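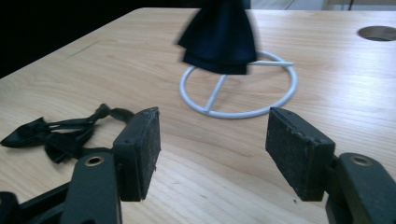

Furniture Care Assistant (part-time)
Jelcombe Workrooms, Facilities

Jelcombe is looking for a part-time assistant to clean, check and touch up the work tables in our shared rooms, and to look after the stands, cloths and small fittings that go with them. The job is 13 hours a week over three mornings, with a start in July. It reports to Morena Orlandini, who runs facilities.

We rent rooms by the day and by the month to people who sew, frame, photograph, pack and repair things. There are almost 50 tables in the building. Most of them have a pale wood top with a strong wavy grain, and they get hard use. Until now the room staff have cleaned them between other jobs. Wiping gets done that way, but marks that need more than a wipe get left, and they build up.

What you will do

Go through the rooms on your list before the day's renters come in at 9:30. Wipe down every top, including the edges and the underside lip where tape gets stuck.

Look over each top from a low angle with the ceiling lights on. Pale tops hide a lot when you stand right over them. Write down new stains, scratches and lifted edges on the room sheet, with a note of where on the table they are.

Treat stains you can treat. We start with a damp cloth and mild soap, then the Falero cleaner, and stop there unless Morena says otherwise. No abrasive pads on the pale tops under any circumstances.

Leave scratches alone until they have been looked at. Some can be filled with a wax stick, some are better left as they are. You will be shown how to tell them apart.

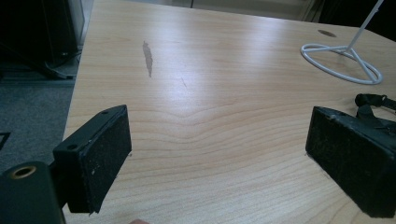 Gray mark and a thin scratch on a pale top, with a white wire stand near the far edge.

Move stands before you clean under them and put them back where they were. Renters set them up to suit their work. If a cloth is hung up, leave it hanging and work below it, or ask the renter if they are in the room.

Check the cable holes. Dust and pins collect in them.

Vacuum the carpet along the table edges. The rooms have a regular floor crew in the evening, so this is only for what you knock down yourself.

Keep the supply shelf in order and tell the office when something is running low. Orders go in on Wednesday.

What we are looking for

Someone careful, who will do the last table the same way as the first one. You should be comfortable working alone for most of a shift and keeping short written notes that another person can follow. You need to be able to lift 50 pounds with a dolly nearby and stand or bend for most of the morning.

Experience with furniture, finishes, picture framing or house cleaning is useful. It isn't required. Tanner Vachon came to us from a bakery and now handles all the wood repair in the building, and he will train you for your first two weeks.

You don't need your own tools. Please don't bring your own cleaning products either. We have had one top go cloudy from a spray that was meant for glass, and it had to be replaced.

A note about the tables from the person who does the room sheets now:
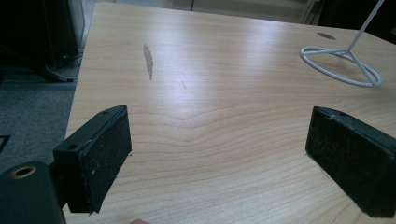 Hwa-young Yeo

I have kept the sheets for the second-floor rooms for a few years, so I can tell you what the work is like. The light is the main thing. The overhead lights put a bright patch across the middle of a top and the grain almost disappears in it. Walk to the other side and look again, or you will miss whatever is in that patch. I usually start at the left edge and work across.

The wavy part of the grain is a good landmark. If you write "just past the wave, window side," the next person will find the mark in a few seconds. If you write "small mark, middle," they won't.

Long, narrow gray or brown marks are the ones I see most. I don't always know what made them. Note the shape and the length of it against your hand, clean it once, and look at it again on your next shift. Please don't keep going over the same spot. Dull patches around an old stain are harder to fix than the stain.

The quiet part of the morning is before 8:00. I would do the larger tables then. 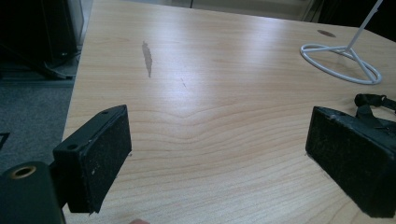 A long gray-brown stain with a faint small scratch close by. Marks like these go on the room sheet.

Hours and pay

Shifts run from 7:00 in the morning, Monday excluded. We can be flexible about which three mornings you work, but they need to be the same ones each week. Pay is hourly and depends on experience. The rate will be given to you in the first phone call, before you come in. Training time is paid. Gloves, apron and knee pads are supplied. There is free parking behind the building, on the Zudell Street side.

How to apply

Send a short letter and a list of past jobs to So-yul Ryu in the office. A page is plenty. Tell us which mornings you could work and whether the start in July suits you. References can wait until after we have met.

The visit takes an hour. You will walk one room with Tanner, fill in a room sheet for one table, and have time to ask questions. We pay for the hour.

Applications by letter can be left at the front desk in an envelope marked Furniture Care. The desk closes at 5:00.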